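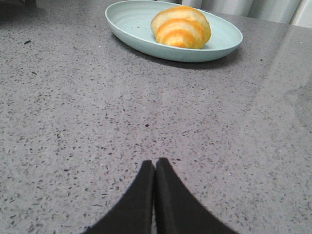
Page last changed: 8/12/21

Notebook > Bakes and glazes > Small crescents

Search the notebook Go

Right, the crescents! I've been wanting to write these up properly for ages, and Hanneke keeps asking where the notes are, so they're going in while I still remember which flour was which.

The one on the green-blue oval plate is the shape I'd like us to stick to. Short, plump, with the bands wrapping round clearly enough that you could find them with your thumb. What pleases me most is the colour – proper orange-gold on the ridges and then that pale creamy dough in between, so you get stripes. For weeks mine came out one brown all over and I'd more or less decided that stripes were something other people's rolls had.

Dough first. I've gone back to the Jurnik flour after the flirtation with Kocabaş in September. Nothing wrong with the Kocabaş, it made a lovely flat loaf, but rolled thin it kept springing back at me and I'd end up leaning on the pin like someone trying to shut a suitcase. The Jurnik lies down and stays down. 410 g of it to a batch, milk instead of water, and the butter soft enough to take a fingerprint but no softer. I still rest the dough overnight in the bottom of the fridge, under a plate, and I still forget to move the plate before I pull the drawer out.

Rolling. Long thin triangles, a good deal longer than feels sensible. Small snip in the middle of the wide end, ease the two corners apart, then roll towards the point without pressing. I used to stretch the tip as I went and that's where the bands were vanishing, they just melted into each other in the oven. Leave the tip alone and tuck it underneath. Bend the ends in only at the very last moment, when it's already on the tray. A slight bend is plenty, they carry on curling by themselves.

Egg wash. This is the bit I'm excited about. Roos Van Rooij suggested going over the ridges only, with the little brush, and not letting any run down into the dips. I thought it sounded far too fiddly for a bread roll. It is fiddly! But look at the difference. Yolk with a drop of milk, brush nearly dry, 2 thin coats with a rest between them. If it pools, lift it out with the corner of a bit of kitchen paper. I tried one tray with the brush loaded the way I normally do it and those went patchy and stuck to the paper.

(Hanneke, the little brush lives in the jar with the skewers. Please not in the dishwasher, the last one came out looking like a thistle.)

The plate. Entered under glazes as well, but I'll put a few lines in here because the two things go together so nicely. It's from the Brindstead batch, oval, shallow, the pale one between blue and green. I left the throwing lines in across the middle on purpose and only smoothed the rim, and kept the surface matt. On the grey speckled worktop it sits beautifully, I think, and anything orange on top of it positively sings. Roos would like a deeper version for soup. I'd like to do that too, though I suspect the lines would fill with whatever you'd eaten and be a nuisance to wash. One trial piece before we commit to a whole shelf of them.

The glaze is the Tivolura base with less copper than the recipe card says. The card in the tin is still the old one. I've crossed out the copper line in pencil and written the new amount beside it, so follow the pencil.

Still to sort out:

A filled version. Hanneke wants almond paste. My worry is that it will push the bands apart and we'll lose the stripes, so very little of it, and spread only at the wide end.

Freezing them shaped but not baked. I did this once with the old flour and they spread. Worth another go with the Jurnik.

A smaller oval to match, just big enough for one roll and a bit of jam. I've drawn a shape on the back of the glaze list and Roos has already drawn a different one next to it. Hers has the better rim.

Next batch of dough goes in the fridge tonight. I'm going to try half of it with the triangles cut narrower still and see how many bands I can get before it gets silly.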